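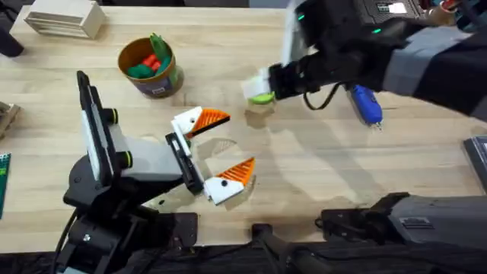 Gunther Hinrichs meinte nach dem ersten Durchhören, die Sammlung klinge viel zu aufgeräumt, und ob man die Atmer vor den Einsätzen nicht wieder reinnehmen könne. Konnte man. Seit der Juli-Fassung sind sie drin, und ich finde auch, dass die Stimmen dadurch näher rücken. Danke, Gunther!

Tridska - Stimmaufnahmen für Chor und Solo
LIESMICH

Tridska ist meine Sammlung kurzer Gesangsaufnahmen: 1,034 Clips, gesungen von 4 Leuten aus dem Pretberger Kammerchor (Sopran, Alt, Tenor, Bass, ganz klassisch). Angefangen habe ich damit, weil ich für ein Stück lange gehaltene Vokale brauchte und überall nur Popstimmen mit Hall fand. Dann ist das Ganze ein bisschen aus dem Ruder gelaufen.

Was drin ist

Gehaltene Töne auf a, e, i, o, u, dazu Summen mit geschlossenem Mund, Glissandi und geflüsterte Silben. 247 Clips sind Improvisationen über Wilczyńskas Textpartitur "Tavik", in der eigentlich nur steht, wann man zuhören und wann man antworten soll. Die mag ich am liebsten, sie sind aber auch die unordentlichsten - manche beginnen mit zehn Sekunden Stille, und die gehört dazu. Bitte nicht automatisch wegschneiden.

Dateien

WAV, mono, 48 kHz, 24 Bit. Die Namen folgen dem Muster stimme_vokal_ton_nummer.wav, also zum Beispiel alt_o_g3_012.wav. Bei den Improvisationen steht statt Vokal und Ton einfach tavik. In der Datei stimmen.csv findet ihr Tonhöhe, Dynamik und meine Notizen dazu (die sind subjektiv, "bisschen heiser, schön" ist da schon eine der genaueren).

Aufnahme

Alles entstand im Probenraum in Pretberg, meistens abends nach der Chorprobe. Ein Kleinmembranmikrofon, kein Kompressor, kein künstlicher Hall. Unter 200 Hz liegt bei einigen Bassaufnahmen etwas Brummen von der Heizung. Ich habe einen Filter ausprobiert, aber der nahm dem Bass den ganzen Bauch weg, also bleibt das Brummen.

Bekannte Macken

Der Tenor fehlt bei den Flüstersilben komplett, er war an dem Abend erkältet. Beim Sopran sind ein paar hohe i-Vokale leicht übersteuert, in der Tabelle mit "clip" markiert. Und die Tonhöhen der Glissandi stimmen nur für Anfang und Ende.

Nutzung

Ihr dürft die Aufnahmen in eigenen Stücken, Installationen und im Unterricht verwenden, auch bearbeitet. Nennt dabei bitte Tridska. Stimmen klonen ist ausgeschlossen, das habe ich den vieren versprochen. Wer etwas damit komponiert hat: schickt es mir unbedingt, ich höre wirklich alles an!

Änderungen

Juli: Atmer wieder drin, Tippfehler in stimmen.csv behoben, zwei doppelte Alt-Clips gelöscht.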